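May 31, 2018

Bracket cell, left gripper. Third time this spring I've had the fingers off, so this goes in the book properly and not on a sticky note.

Complaint as it reached me: "gripper drops brackets." It doesn't drop them. I stood there for the better part of an hour and it didn't drop one. What it does is pick them up crooked, and then the place step refuses because the wrist reading is outside its window, and it sits there until someone clears it. Different fault, different fix. Please write what you saw in the log and leave the diagnosis blank.

Started with the easy stuff. Air off, controller locked, tag on. Wiped the fingers with a dry rag, then alcohol. Left pad has a shiny stripe along the inner edge where the flange rides. Right pad looks fine. We changed both in March with the Grutmont set and the packet promised they would outlast the old ones. I have my doubts. The old ones at least wore evenly.

Pivot screws: one finger snug, the other turned under hand pressure with the short key. No threadlocker on it that I could see. Whoever did the March change (could have been me, there's no initial in the book) skipped it. Cleaned both, blue threadlocker, torqued to the card. Left it to set over lunch.

Parallelism check with the feeler gauges. Before: 19 hundredths of a millimeter open at the tip with the heel touching. After tightening: the thinnest leaf won't go in. I'd like to stop there and call it fixed. I don't trust it yet – the same check looked good in March too.

Next, the Gistance update. The release note says the new grip routine "adapts to part variation." I ran it against the old routine, 100 picks each, same crate, same three brackets put back by hand between rounds. Old routine: 17 crooked. New routine: 19 crooked. That was with the loose screw, so it's a comparison of two routines on a bad gripper and tells us little about either. It does tell me that the update didn't fix it, whatever the email said. I rolled back to the old one. If somebody wants the new one, run it on the tightened fingers and show me the sheet.

Crate position. The picks are taught off the crate, and the crate is located by being put where it goes. There's no stop on the shelf. I slid it a finger's width and the routine went right ahead and grabbed at the old spot, closer to the flange bend. Nothing complained. I have asked for a fence on that shelf before. A strip of angle and two bolts would do it, we have both.

Also checked while the covers were off:

- air at the regulator steady, no drop on close
- hose at the elbow rubbed but not through, sleeved it
- finger position sensor connector seated, pins clean
- mounting bolts at the wrist plate all tight, paint marks still lined up

The Komo side I left alone apart from a look at the knuckles. Not part of this complaint, and I'm not opening two things in one day.

Powered up after lunch and went back to the crate, taking the brackets by the end.

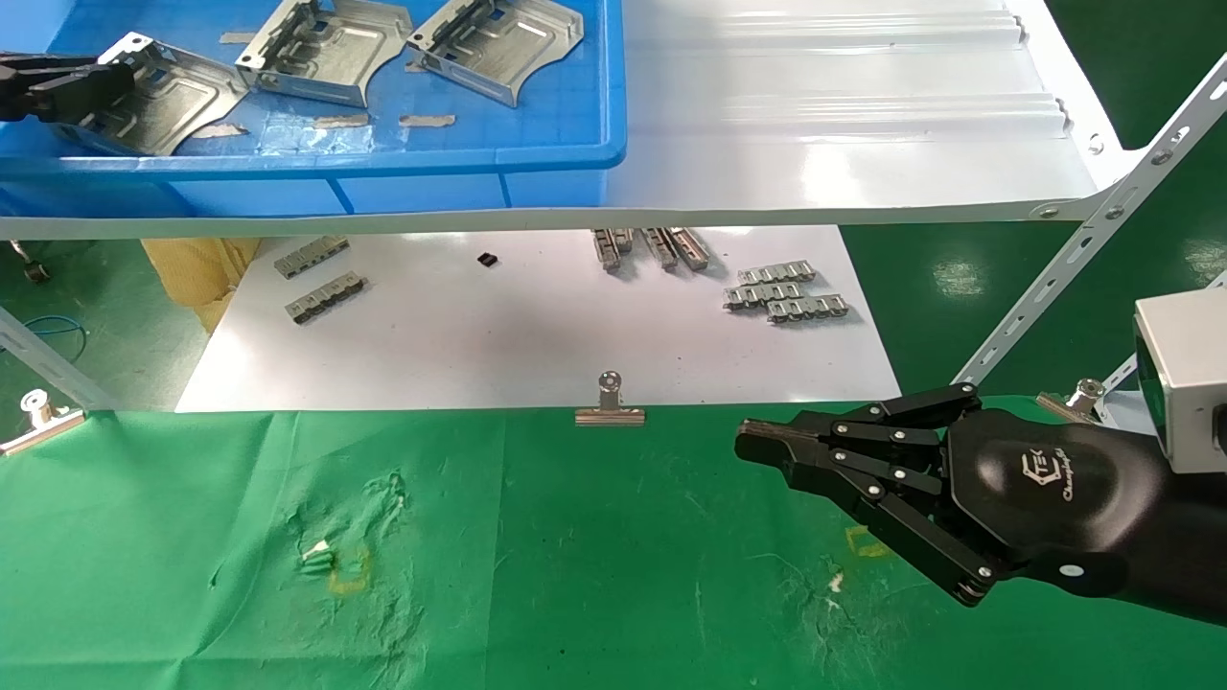
Morris wrote in the margin of the log that the tilt is normal on an end grip and that I'm chasing a number – the place step used to have a wider window, he says, and someone narrowed it without telling the floor.

Fair point about the window. I went and looked and it was narrowed, same week as the pads. So there were two changes at once in March and no note on either. I'm not widening it back until I know what the pads are doing. A wide window would hide a loose finger very nicely, and then we'd find out at the fixture.

Where it stands tonight: fingers tight, old grip routine, window as found. Ran 100 picks, 4 crooked, all of them from the bracket nearest the crate wall. That's better than before and I still don't know how much of it is the screw and how much is me setting the crate down carefully every time. Two other people should load it before anyone says "solved" in the meeting.

To do:

- recheck tip gap after 400 cycles, gauges are in the top drawer, put them back
- pads: measure the stripe, order the old type for comparison
- fence for the crate (asking again)
- pencil line on the shelf until then
- initials on every finger change, including mine

Counter was zeroed when I locked up. If it reads past 400 and there's no gap written next to it, don't run the afternoon batch, get the gauges out first.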